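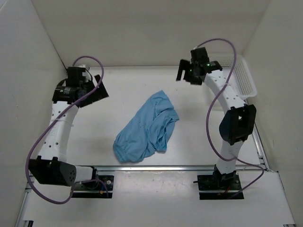
From: Hilkka Peltonen
To: Westimard Quilters list
Date: November 19, 2023
Subject: Re: [quilters] thin shirts and interfacing

Tyyne Pesonen wrote:
> I have a bag of my son's old running shirts and want to make
> him a lap quilt before he moves to Lornovgate. Some are good
> heavy cotton, but the rest are that thin slippery stuff and they
> stretch every which way when I cut them. Do I have to put
> interfacing on all of them? And can I iron it on without melting
> the shirt? Sorry if this has been asked before.
> Tyyne

Dear Tyyne,

Please don't apologize, it has been asked before but the last time was so long ago that I was the one asking! Vilja Ahonen was kind enough to write me a very long answer, and I've been making shirt quilts ever since, so you can blame her for the length of this one too.

Yes, I would put interfacing on every block, even the heavy cotton ones. I skipped it on the cotton shirts in my first quilt and those blocks went baggy next to the others, and my nephew still has that quilt on his couch where I have to look at it every Christmas. Get the lightest woven fusible you can find. The stiff kind makes a quilt that feels like a place mat.

Wash everything first, with no fabric softener, and press the wrinkles out with your hands and a barely warm iron before the interfacing goes anywhere near it. If you fuse over a crease you will have that crease for life. (I have one straight through the middle of a Corrigan 10K logo.) Cut the shirt up the side seams and take the sleeves off, but leave the panel bigger than you need. Fuse it, let it cool flat, and only then cut your square.

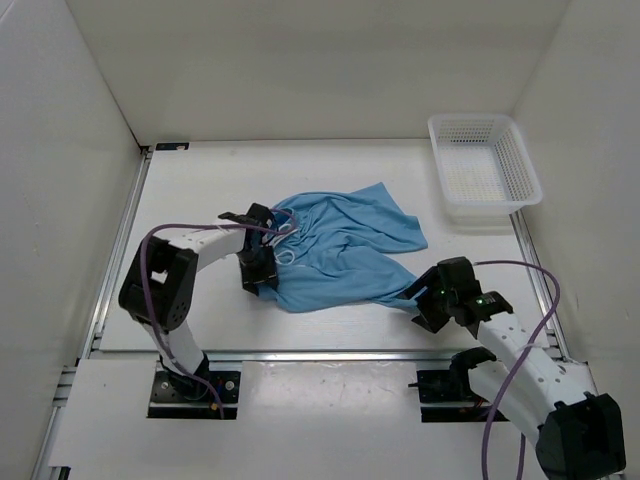
Thin light blue fabric, wrinkles and all.

As for melting, it can happen, so try a sleeve first. Keep the iron on the low setting, use a cotton press cloth, and press straight down and lift. Don't slide it around the way you would with a pillowcase. Rubbery printing should never touch the iron at all. I work from the back and keep parchment paper underneath, the same roll I use for cookies.

Esko Hirvonen swears by spray starch and no interfacing whatsoever, and his quilts are lovely, so perhaps he'll write in and argue with me. I did try it and my squares came out as diamonds.

One more thing, you didn't say how many shirts are in the bag. My lap quilts come out nicely with fairly big squares and a narrow strip of plain cotton between them, and the strips do help keep the stretchy ones in line. I have 3 yards of gray left over from June that I'm not going to use, and you're very welcome to it. I could bring it to the next sewing evening if you're coming.

Warmly,
Hilkka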